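Saturday, Toom cell

Gripper fault again. The Skerimlow run stopped at cycle 1,000 of a planned 2,000 with a closing-force error. The log shows the fingers reaching their commanded width and the force reading staying at zero for 16 cycles before the watchdog tripped. It should trip after 5. That bothers me more than the fault itself.

Homed the arm, reset the force offset and went back to the pick position at low speed.

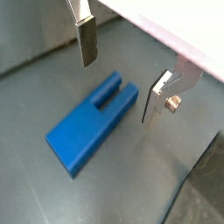

Fingers open over the blue forked block, before the close command.

Zero reading came back on the third attempt. I suspect the sensor cable at the wrist — it has been re-routed once already. Watchdog limit was set wrongly in the Brinton config file; corrected. Cell locked off until the cable is changed.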